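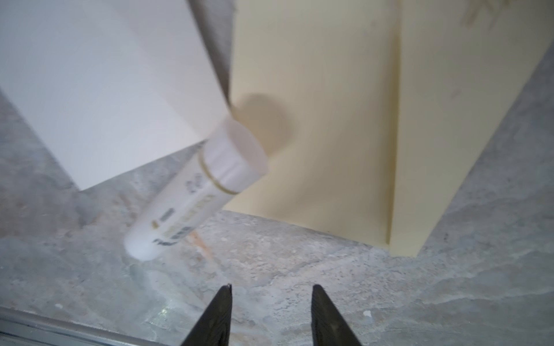 Kikodico Amateur Boxing Club
Minutes of the general meeting, July

The meeting opened at 7.10 pm in the upstairs room. Apologies were received from two members of the coaching team. The chair had the casting vote throughout.

1. Minutes of the last meeting
Agreed as a true record, with one correction: under item 4 "junior squad" should read "novice squad".

2. Matters arising
The heavy bag bracket on the left wall has been refitted. The changing room lock still sticks and the landlord has been written to again.

3. Money
The balance at the end of June stood at £469 after payment of the hall rent. Subs from four seniors are outstanding. The secretary will write to them before the end of the month. It was noted that the insurance renewal falls in September and there is not enough in the account to cover it at present.

4. Home show
The show at the Loltell Centre has been confirmed. The centre will open its doors to us at 3 pm and wants the hall cleared by 11 pm. There will be 13 bouts on the card if all the matches hold. Two of our novices are still without opponents and the matchmaker is waiting to hear from the Dal Bello gym. If their boxers are not available, we will ask clubs further out.
Tickets will be £10 for adults and £5 for under-16s. A proposal to charge £15 for ringside seats was discussed. Some members felt this was too much for parents who have already paid for travel. It was put to a vote and carried by a narrow margin.
Weigh-in and medicals will be in the side room, not the bar as last year.

5. Sponsorship
Isura has offered to pay for new vests for the competing squad in return for its name on the back. The meeting was in favour, subject to checking the rules on the size of lettering. The secretary to reply.

6. Training times
The novice session will move to 5.30 pm from the start of August. Seniors stay at 7 pm. A request for a morning session in the school holidays was turned down for this year as there are not enough qualified coaches free.
Members were reminded that sparring takes place only with a coach at ringside, and that headguards must be worn.

7. Any other business
The skipping ropes need replacing. Agreed to spend up to £40.
A parent asked if the club could enter a team for the charity run. Left to individuals.
Lost property will be thrown out at the end of August if it is not claimed.

The meeting closed at 8.35 pm. Next meeting in September, same room, with the insurance renewal as the first item.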